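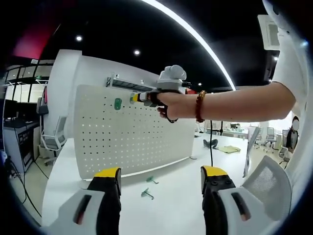

A white pegboard panel upright on the bench, one green clip in its holes and two green pieces on the tabletop.

Home Workshop Storage Materials Back Issues Subscribe

The Hole Problem
What decides whether a pegboard accessory stays where it is put

By Ximena Paredes

254 shares | 17 comments

A perforated panel makes a simple promise. Any accessory that fits one hole should fit every other hole, and moving it should take one hand and no tools. Most panels keep the promise for the first few months. After that the accessories start to sag, and the owner starts to leave them where they are.

Arvid Backlund has been measuring the decline. His bench in Flastalthorpe is set up for panels, and since April he has logged 1,387 insertions and removals across three styles of plastic clip. The results are less tidy than the catalogs suggest.

The first variable is hole diameter. Nominal size is what the supplier prints on the sheet. Actual size depends on the finish. A coated steel panel loses a little diameter to the coating, and the loss is uneven, with more material collecting on the lower lip of each hole if the sheet was hung to cure. Backlund checks new panels with plug gauges at the four corners and at the center. If the corner holes and center holes take different gauges, he sends the panel back.

"People blame the clip," he says. "I did too, for years. Then I bought the gauges."

The second variable is the shape of the stem. A straight stem is easy to mold and easy to insert, and it relies entirely on friction. A stem with a hook or a heel carries load against the back of the panel and depends much less on fit. The cost is clearance. A heeled stem has to be tipped in at an angle, which means open space above the hole and a gap behind the panel. On a panel fixed flat to a wall, with no spacer, it will not go in at all.

Domingo Ibarra designs clips for Mokico, a small accessory maker, and prefers the short stem. His argument is based on how people work. A user who has to lift, tilt and drop will do it once, during setup. A user who can push straight in will rearrange the board when the job changes. He accepts a lower load in exchange, and lists his own clips for small hand tools, cable and light bins only.

Backlund's log supports part of that. Short stems were faster to place and were seated correctly on the first attempt more often. They also wore sooner. On one batch, retention had dropped to half its starting value by insertion 175. Clips from the same mold in a different resin were still holding when he stopped at 1,083. The two batches looked identical and cost the same.

The third variable is how the panel is held. An upright panel on a bench is pushed every time something is inserted. If the foot or bracket allows movement, the user's other hand goes up to steady it, and the one-handed promise is gone. A thin sheet also flexes between its supports, and a flexing hole does not hold a stem square. The symptom is a clip that feels tight near the edge and vague in the middle.

The standard cure is a stiffening rib or a folded return along the edge. Zariņš, which sells panels for laboratory and light assembly use, folds all four sides. Wuder folds two and supplies a back brace as a separate item. Kamran Yazdani, who fits out shared workshops, has installed both and orders the brace every time. He adds a spacer of at least a half inch behind any wall-mounted board, including boards meant for straight stems, on the grounds that the next person will buy different clips.

Yazdani is also strict about layout. He leaves the bottom two rows of holes empty so that parts lying on the bench do not catch on anything hanging. He puts frequently moved items between elbow and shoulder height. Permanent items go at the top, where their stems will be disturbed least. He does not paint tool outlines on the panel until the arrangement has been used for a full month.

Color is a smaller matter, though it affects lost parts. Small clips in the color of the panel disappear against it, and they disappear against a matching bench as well. Green on white can be found without searching. Gervasio Villalba, who runs a repair bench two doors down from Backlund, bought white clips for a white board and now replaces several a year. He has since changed to green for new purchases and has not thrown out the white ones.

For anyone fitting a board now, a few checks are worth making before the screws go in. Try one clip in a corner hole and again in a center hole. Pull it straight out and then sideways. Push on the middle of the panel with a thumb and watch the edge. Hang the heaviest intended item overnight and look at the angle of the stem in the morning.

A clip that has gone loose should be moved to the light-duty rows or discarded. Wrapping the stem in tape works for a week or so, and the adhesive then migrates into the hole, where it collects dust and has to be cleaned out with a swab and solvent. Backlund keeps a jar of swabs beside the gauges for boards that arrive that way.

Comments (17) | Print | Next: Drawer Slides Under Load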